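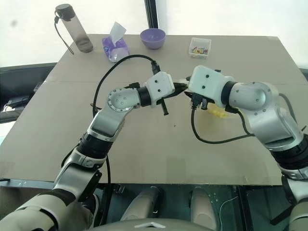

The two grippers nose to nose over the table, tissues and purple bowl at the far end.

So I've finally had a proper stretch of time with the new fingers on both arms, and I'm kind of smitten! These are the black pointed ones from Flokitz. Before this I had the wide rubber pads from Tomia, which I liked a lot for bottles and boxes and which were hopeless for anything smaller than a grape.

The test I care about most is the handover. Left gripper holds something, right gripper comes in and takes it, left lets go. It sounds like nothing, and with the wide pads it was a mess, because the pads bumped each other before either one had a decent hold. With pointed tips there is room for both. I ran 155 handovers over two evenings with small light things and dropped 19. The old pads were so bad at this that I gave up keeping score (I know, I know, I should have kept score).

Most of the drops came from one cause, by the way. I had the closing force set for the old pads, and a narrow tip at that force just squirts the part out sideways. I turned it down on the right arm only, and the next 300 practice grabs were so much calmer. Then I did the left too.

Things I like so far:
Tissues. Pulling one out of a pack is lovely with a fine tip, you pinch the peak and lift.
Little colored pieces in a small tub. You can get one without digging up its neighbors, if you come in steep.
Swapping them. Two screws and a wiggle.

Things I don't:
Bowls. The tips want to skate along a smooth rim, and you need to hook over the edge at just the right angle.
Anything tall and heavy. I'd go back to the Tomia pads for a full bottle, no question.
Cables. My right side has a loop that comes down to the tabletop and back up, and when the wrist rolls far enough it sweeps whatever is near it. I've ordered some Margaritis clips, the soft kind, and I'll report back.

I also moved the controller over to Walum in November and that deserves its own post. Short version, the two arms now start moving together when I tell them to, where before the left one had a small but maddening lag. For handovers that matters as much as the fingers do, so take my numbers with that in mind. I changed two things at once, bad scientist.

Next up is putting thin silicone sleeves on the tips. I cut 6 of them last night out of tubing and four are even usable. If they help with the bowl I'll be unbearable about it.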